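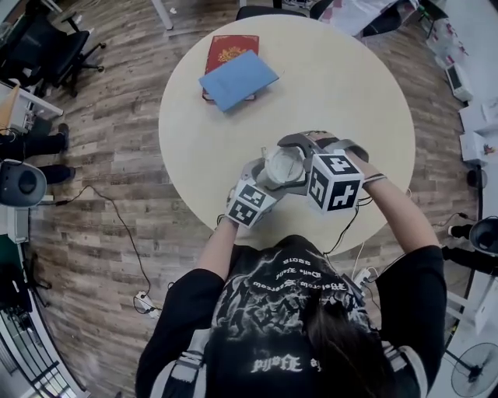

Cladar Print Club - Members' How-To Pages

Printing white and grey on a black T-shirt
Put together by Izzati Liew, with corrections from Darmawan Khoo

Skip to step 4 if you've already got a screen with your design on it. Everyone else start at the top.

Dark shirts are harder than light ones. Normal ink sinks in and vanishes, you need opaque ink and a bit of patience. Two colours is plenty for a first go. Don't start with five.

What you need

Black cotton T-shirt, washed once, no fabric softener
Two aluminium screens, 43T mesh (one per colour)
Photo emulsion, the pre-sensitised sort - we use Pruvico, comes ready to go
Scoop coater
Opaque white ink, water based. A 340 g pot lasts ages
Opaque grey, or mix your own from white and a very little black
Squeegee, wider than your design by a couple of fingers each side
Printed film, one sheet per colour
Hinge clamps and a board
Spray adhesive or a tacky board
Parcel tape
Heat gun or hairdryer, a hot one
Iron and baking paper
Old rags. More than you think

Wood frames work too but they warp after enough washing. If yours rocks when you put it flat on the table it's done, bin it.

1. Sort the artwork

Two layers, pure black on clear film. White layer is one film, grey layer is the other. Both films print solid black, whatever colour the ink will be. People get this wrong every single time.

Keep lines thicker than a fine biro. Thin stuff closes up on a dark shirt as you're putting down two passes. Blackletter type looks great but the little hairlines on the capitals are the first thing to go - fatten them up or pick a chunkier font.

Shading: halftone dots, big ones. If you can't see the dots at arm's length they won't hold on 43T.

Put a small cross at top centre and bottom centre of both films, same spot. Registration marks. You will be glad of them in step 6.

Biggest our boards will take is 31 cm wide. Smaller usually looks better on the chest anyway.

2. Coat the screen

Degrease first. Washing up liquid will do, rinse well, let it dry fully. Water drops left on the mesh mean pinholes later.

Low light or yellow bulb. Fill the scoop coater, lean the screen against the wall, one steady pull up the outside, then one up the inside. Scrape any excess back in the pot. It should look even and a bit glossy. Thick ridges at the edge are fine, thick ridges in the middle aren't.

Dry it flat, in the dark, shirt side down. Cupboard with a small fan is ideal. Leave overnight if you can. Emulsion that feels dry but isn't will wash straight down the sink and your design with it.

3. Expose and wash out

Film goes on the shirt side of the screen, reading backwards to you from that side. Glass on top, pressed tight. Light on.

Times vary with the lamp so do a test strip. Cover most of the film with card, slide the card back a bit every minute, wash out, see which bit is crisp. Write the time on the wall by the lamp, everyone's is up there already.

Wash out straight after. Wet both sides, wait a minute, then gentle spray from the shirt side till the design opens up. Hold it up to the window. Should see clean light through every open bit. Slimy on the inside = not enough light. Won't wash out at all = too much.

Dry again. Tape round all the inside edges so ink can't sneak out. Fill pinholes with a dab of emulsion or just a scrap of tape on the shirt side.

4. Set up the board

Screen in the hinge clamps. Stick a coin under each front corner so the mesh sits just above the shirt and not flat on it - this is off contact, and it's what gives you a clean edge. Skip it and everything smears.

Light mist of spray glue on the board. Open a window. Shirt on, smooth it out from the middle, collar a hand's width below where the top of the design will land. Check the side seams are level. Mark the collar position on the board with tape so the next one goes in the same place.

Any fluff, get it off now with a bit of tape round your hand.

5. Print the white

Good spoonful of ink along the top edge, off the design. More than feels sensible.

Flood first: screen up a little, drag the ink over the design with barely any pressure. Fills the mesh. Then screen down, squeegee at a steep angle, both hands, pull towards you in one go. Don't stop halfway. Don't go back over it in the other direction. Lean in with your weight, arms alone won't do it.

Lift the screen. It'll look a bit grey and weedy. Normal.

Flash it with the heat gun - keep moving, never hold it still, till the ink is dry to the touch. Then let it cool for a minute, otherwise the heat dries ink into your mesh. Second pass, exactly the same. Now it should look properly white. Third pass if it's still weak but it starts to feel like cardboard after that.

Don't move the shirt between passes! Don't even lift a sleeve to look.

Long gap between shirts? Flood the screen and leave it flooded. Water based ink dries in the mesh faster than you'd beleive, specially in summer. A spray bottle of water is handy, one mist over the ink when it gets stodgy.

6. Print the grey

Flash the white dry again. Swap screens, line up with the crosses. Easiest way is to tape the grey film on the board first in the right place, then set the screen to the film, clamp, then take the film away. Test on a sheet of acetate laid over the shirt if you're nervous.

Tape over the crosses on the screen before you print or you get two little plus signs on your chest. Darmawan has a whole shirt of these.

One pass is often enough for grey where it sits on top of white. Straight onto the black it needs two.

7. Clean up - do it now

Ink back in the pot. Card scraper, not the good squeegee. Cold water both sides, soft sponge. Check the open areas against the light. Once ink has dried in the mesh you are into solvents and swearing.

Squeegees washed and hung up, blade not touching anything.

8. Cure it

Let the shirt hang 24 hours. Then iron, no steam, cotton setting, baking paper between iron and print. Keep it moving, three or four minutes over the whole design. Flip inside out and do it again from the back.

Test: stretch the print gently. Fine cracks with black showing through mean it wants more heat. Leave it a week before the first wash, inside out, cool, no tumble dryer. It'll go a bit softer after a few washes.

When it goes wrong

Fuzzy edges - no off contact, or too many passes, or squeegee is blunt
Ghost of the design next to the design - shirt moved, more glue
Patchy white - not enough ink on the screen, or you eased off near the bottom
Print peels after one wash - undercured, or you used softener
White turned pinkish - cheap dye coming up through the ink, happens with polyester mixes, use all cotton
Design suddenly missing small bits - dried in, mist it and print a few on newspaper till it clears
Thumbprint on the sleeve - wash your hands

Ink notes

Drokis opaque is what's on the shelf. Thick out of the pot, stir it well before you decide to thin it. If you must thin it, use the base and not water, and only a teaspoon. Dewanti Saragih swears by warming the pot on the radiator for ten minutes first and her whites do come out nicer than mine so maybe do that.

Mixing grey: start with white, add black on the end of a lollipop stick. Tiny amounts. You can't go back. Mix enough for the whole run too, matching it later is a nightmare. Label the tub with what's in it and the month. There is a tub on the bottom shelf marked "grey March??" which we're all scared of.

Questions we get

Can I print on a shirt that already has a print on it? Not really. Over old ink it slides about. Back of the shirt is fine.

Can I do it on a hoodie? Yes but zips and pockets hold the screen up, pad the board out so the chest sits higher than the seams.

How many from one screen? Brayan Cárdenas did 127 off one white screen for his cousin's band and it was still sharp. Look after the tape edges and it'll last.

Can I skip the white and just print grey? Yes! One screen, two passes, looks really good and half the faff. Good first project.

Screens to borrow are on the rack by the door, put your name in the book. Spare tape is with Zulema Godoy, ask her nicely. Reclaiming old screens is on a seperate page.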